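Bench 9, paper and grid — Monday, Vomley annex

Started 8:30. Old covering came off in one piece except where the tape had been doubled at the near edge, where it took the top layer of the kraft with it. Scraped the residue with a plastic card and wiped down with isopropyl. No marks left on the bench top that I could feel.

New kraft from the Zuta roll, 80 g/m². The previous lot was heavier and lay flatter, but it creased white wherever anyone leaned on it. The new one keeps some curl from the roll. I reverse-rolled it over the tube and left it clamped for 33 minutes while I sorted the basket contents. Flat enough after that. Fixed the underside first, then the perimeter.

Grid in blue painter's tape. Long strips first, cross strips over them. Dezső lays the cross strips first and says the crossings lift less; I have not seen a difference, but then his bench gets wiped more often than mine. Procedure as done:

Marked the strip positions on the paper edge in pencil, both ends.
Pulled each strip longer than needed, tacked the far end, lowered it onto the marks without stretching.
Burnished with the back of a spoon from the middle outward.
Trimmed at the perimeter with a blade, light pressure, so as not to go through the kraft.

Tape that is stretched on the way down creeps back overnight and takes the paper with it. This is where the wrinkles on Gunvor's bench came from in March.

The sheet came up short of perfect. One of the center strips ended early and I started the next piece without overlapping it, so there is a gap in the vertical line. Offcuts still to be picked up.

Containers: wicker basket on the left, yellow woven tray on the right. The tray has the mixed set: banana, small can, lavender foam cube, carrot, brown animal. The wicker basket is for the single bulky item, at present the roll of clear packing tape.
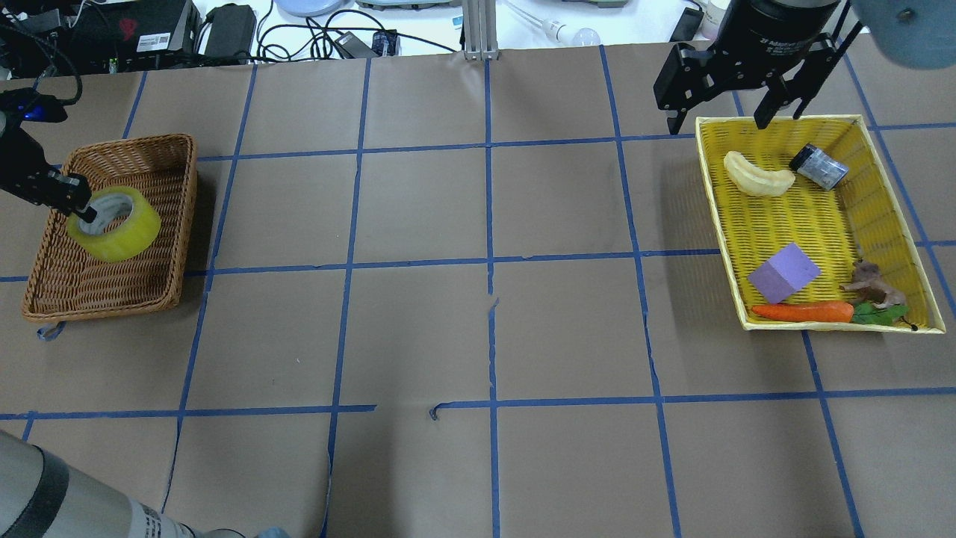
Does the painter's tape have to be replaced every time the kraft is changed?
It does. Pulling it off the old sheet brings fibers up with the adhesive, and a strip with fibers on it will not hold down at the crossings. A full grid uses little enough tape that reuse is not worth attempting.

Packing tape roll, notes. Clear film with a yellow tint. Joar asked whether the tint meant old stock. I don't think so; the Buchanan carton it came out of was sealed when I opened it, and the other rolls match. Stored on its side, it collects dust on the exposed adhesive face, and the dust then shows as a gray ring. I have moved the spares into bags. The free end should be folded under before a roll goes into the basket, otherwise it catches on the weave and pulls strands out of the rim. Vega has glued the rim of her basket twice for this.

On the tray: it weighs very little and slides on fresh kraft more than it did on the old sheet. Tried a loop of painter's tape underneath, sticky side out. It held, but on removal the loop stayed with the paper. Two small squares of rubber drawer liner did better and left nothing behind. Will order a strip of the liner with the next Hivevholm delivery.

Foam cube: corners are rounding off. Still usable. The lavender ones dent less than the green ones did, or else they are a newer batch — there is no lot number on either. Carrot leaves are clean. The animal will not stay upright in the tray for long; the weave underneath is uneven and its feet are small. Not worth fixing.

After lunch went over the crossings again with the spoon. Two had lifted at the corners, both near the front, where sleeves rub. Pressed them back. If they lift a second time I will replace the short sections and leave the long strips alone.

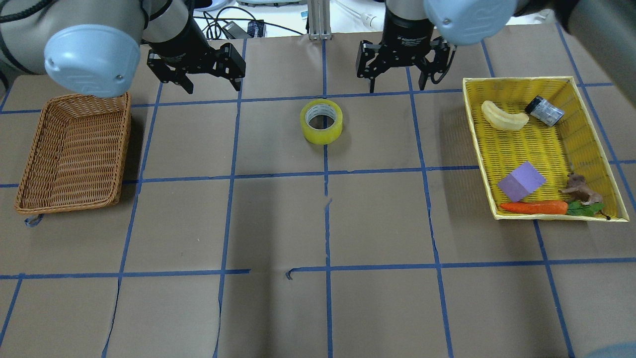
Wicker basket empty, packing tape on the sheet, mixed set in the yellow tray.

Remzi wants the cell sizes written down so the other benches can be made to match. I would hold off until we agree which edge to measure from. I measure from the back, Dezső from the front, and on a bench that is not square the two do not meet in the middle.

To do:
Second layer of tape on the front perimeter only.
Patch the gap in the center line with a short overlap.
Drawer liner on the order list.
Ask Gunvor where the wide burnisher went.
Return the spoon to the kitchen.

Stopped 4:15. Left the bench uncovered overnight to see whether the curl comes back at the right-hand edge.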